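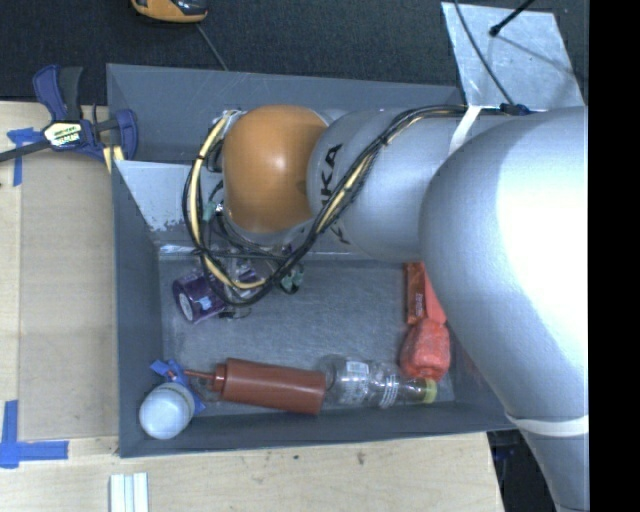
Friday at the Griltia, or: eight screenings, one seat that worked

Typing this on the train, so forgive the mess. Went to the Griltia open weekend, the one where they let the public into the old Plalitz picture house before the fall season. Friday only, couldn't swing the Saturday. Notes below, in the order I remember them.

Getting in

Doors at 10. Line already down the side street and past the bakery. Tickets were 13 for the day pass, cash or phone, and the pass covers everything except the late show. Wristband too tight. Still wearing it.

The lobby is lovely. Green tile, brass rail, a ticket window the size of a cereal box. They've kept the old price board over the stairs, with the matinee still listed at some price that wouldn't buy you a mint now. Coffee cart by the door, decent, slow.

The tour

Went on the 11 o'clock one. Up the back stairs, which are steep, wear real shoes. The guide was good on the history and fast on everything else. House opened as a Plalitz, went dark, was a carpet store for a while, then came back. Seated 2,221 in its heyday, counting both balconies. The top balcony is closed and looks it. We got to lean over the rail and that was that.

Projection booth was the best part. Two big film projectors, both still running, plus the digital one that does the actual work most nights. They let us handle a reel. Heavier than I thought! Somebody asked if film really looks better and the guide said "come Sunday and tell me," fair enough. Rewind bench in the corner, splicer, a drawer full of trailers going back decades. I could of stayed in there all day. We got ten minutes.

The movies

Eight on the schedule, I made it to three.

First up, Wadetti, the restored version. Space mining picture, everybody sweaty, nobody paid on time. I'd only ever seen it on a bad tape and the difference is huge. You can follow the corridor chase now. The middle still drags, the love story still goes nowhere, and the ending with the escape pod still gets me. Sound was too loud for the first reel, then somebody fixed it.

Second, a preview of Çetinkaya. No idea what to expect. Family drama for an hour, then a ghost story, then sort of both. Long. Beautifully shot, a lot of kitchens and rain. The grandmother steals every scene she's in. Half the row behind me walked out and the other half clapped at the end. I clapped. Would see it again, but not soon.

Third was a program of shorts and I missed the first two getting a sandwich. The one with the ferry was great. The one with the puppets was not for me. My seat for this was the only one all day that didn't tip forward, row K, on the aisle, if you're going.

The bits in between

Poster sale in the basement, 50 for anything framed, less for rolled. Didn't buy the Wadetti one-sheet. Regretting it already. Popcorn is real popcorn, popped right there, salted by someone with a heavy hand. Restrooms: one set, down two flights, long line between shows. Go during the credits.

It gets cold in the main house by late afternoon. Bring a sweater. Phone signal is zero past the lobby doors and I didn't mind that one bit.

If you're going next time

Do the first tour, the later ones were packed. Eat before. Balcony for the widescreen stuff, downstairs for anything with subtitles, becuase the rail cuts across the bottom of the screen from the first few rows up there. The late show sells separately and was gone by noon.

Next one is in June, they said, with a longer booth tour. My stop's coming up, will fix the typos later.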